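Ticket 3056: Bulk purchase requests over 303 lines fail at the approval step
Product: Wisska Procurement, Skisley office
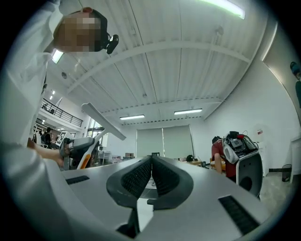

Sachiko Kawaguchi: The request opens normally and every line shows the correct cost center. When I select Submit for Approval, the page returns to the draft and the status remains "Not sent." No error message is displayed. Requests of ordinary size go through. The supply order for the Furukawa building has 1050 lines and must be approved before the end of the fiscal period.

Status: Open
Priority: High
Assigned to: Business Applications Support

Support response, entry 1
Thank you for your report. Please confirm the browser in use, whether the order was typed in or loaded from a spreadsheet, and whether the same result occurs from a second workstation. Please do not delete the draft while this ticket is open. Deleted drafts cannot be restored by this office.

Sachiko Kawaguchi: The order was loaded from the standard spreadsheet. The result is the same on both workstations and in both approved browsers. I divided a copy of the order into smaller parts. A part with 303 lines was accepted. The same part with one more line was returned to draft.

Support response, entry 2
The behavior has been reproduced in the test system. The application log records code 1673 at each attempt, which corresponds to a rejected message between Wisska and the Priltia approval service. The message size limit on the Priltia connection was set to a lower value during the September maintenance. Requests above that size are refused, and Wisska does not pass the refusal back to the user.

Interim procedure
1. Save the full order as a draft.
2. Use Copy to New Request to create parts of no more than 300 lines.
3. Enter the original draft number in the Reference field of each part.
4. Submit each part separately and notify the approver that the parts belong together.

Departments with spending thresholds should note that each part is checked against the threshold on its own. Approvers are asked to review the combined total before signing any part.

Sachiko Kawaguchi: Two parts have been submitted under this procedure and both reached the approver. I would prefer to hold the remaining parts if a correction is expected soon, as the vendor bills shipping per request.

Support response, entry 3
The limit on the Priltia connection has been restored to its earlier value. The remaining lines may be submitted as a single request. The two parts already with the approver should be left as they are.

A change request has been filed with the Wisska product team so that a refused message produces a visible error. That work is tracked separately.

Status: Resolved, pending confirmation by requester
Last updated: December 30, 2021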